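The Desk Has Moved Again

I have been promising myself a proper place to write letters ever since we moved to Talton, and it has taken me until July to do anything about it. Anyone who has been reading here a while will remember the kitchen table years, when every envelope I posted had a faint smell of onions to it. My aunt Griet Verhoeven, who has written to me every month since I was small, once asked very politely whether I was keeping her letters in the bread bin. (I was keeping them next to it, which is a different thing.)

So on Saturday I finally did the small room at the back. I had been putting it off for weeks on account of the paint, and then on account of the carpet, and then because the weather was nice and it seemed a shame to be indoors. The paint is called Brestell and it cost more than I meant to spend. My sister thought it would be gloomy. I went ahead and bought 2 tins of it, and I will tell you now that I have most of the second one left, should anybody local have a downstairs loo that wants doing.

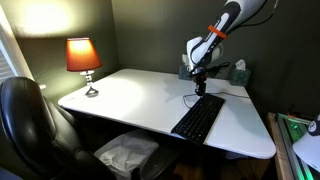 Evenings are when I write, nearly always after nine, once the washing up is done and the phone has stopped. I have never been able to do it under a ceiling light -- it makes me feel as if I am filling in a form. What I wanted was one lamp and one corner, and I must say the red-orange shade against those dark olive-grey walls is just what I had in my head all winter. It throws a great yellow patch up the wall, and the white desk catches the rest of it, so the whole corner feels warmer than the paint tin led me to expect. I did wonder about a glossy top, and I may yet want a blotter, as the light does bounce off it rather fiercely near the lamp. We shall see how my eyes get on.

The desk came from Holtell, second-hand, for 178 pounds with delivery, and I measured the doorway four times before I rang them. I still want a shelf for the stamps and the good paper, and somewhere to put the dictionary, which is a terrible weight.

Griet's last letter ran to six sides and I owe her at least that many back. I have got as far as the date and a paragraph about the tomatoes, so I had better go up and carry on with it.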